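Bench notebook, Basidano cell (simulated twin), August, started 14:20

Picking up from Despina's entry on the wrist offsets. Scene reloaded from the Doltamgate branch, both arms on the common mounting bar, props in a row: board, peg, green box, tray with cylinder.

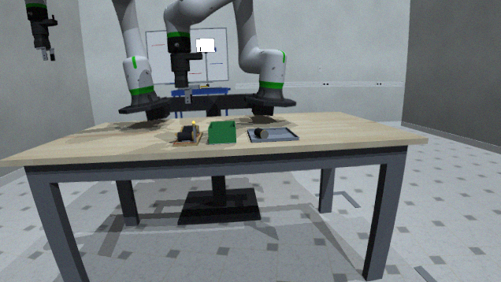 Right arm first. Ran the hover pose 200 times from random start joints. Tool point error up to 9 mm, nearly all of it along the bar. Left arm on the same test stays inside 5 mm, so I don't think the solver is at fault.

Checked base transforms against the drawing Casimiro sent. Right base plate had been entered from the bar end, left one from the bar centre. Changed the right to match. Error now looks the same on both sides, but only did a short run.

Contact settings. Cylinder still creeps in the tray when nothing touches it. Raised tray friction, no change. Halved the physics step and the creep went away – costs a lot of run time. Left it halved for now. Qianru thinks the collision mesh on the rim is too coarse and wants to swap it before we touch the step again.

Gripper. Finger closing limit in the model file was the old Bakalis value. Replaced with the one from the real unit, both arms. Old file kept as gripper_prev.

Lighting: shadows left on for the camera tests. Turn them off for batch runs.

To do
Repeat the full hover test on the right arm with the new base transform.
Rim mesh (Qianru).
Ask A. Stamatopoulos if Soltar has the later wrist camera mount, ours may be out of date.
Batch of 2,000 overnight once the step is settled – not before.

Stopped 17:45, saved, not merged.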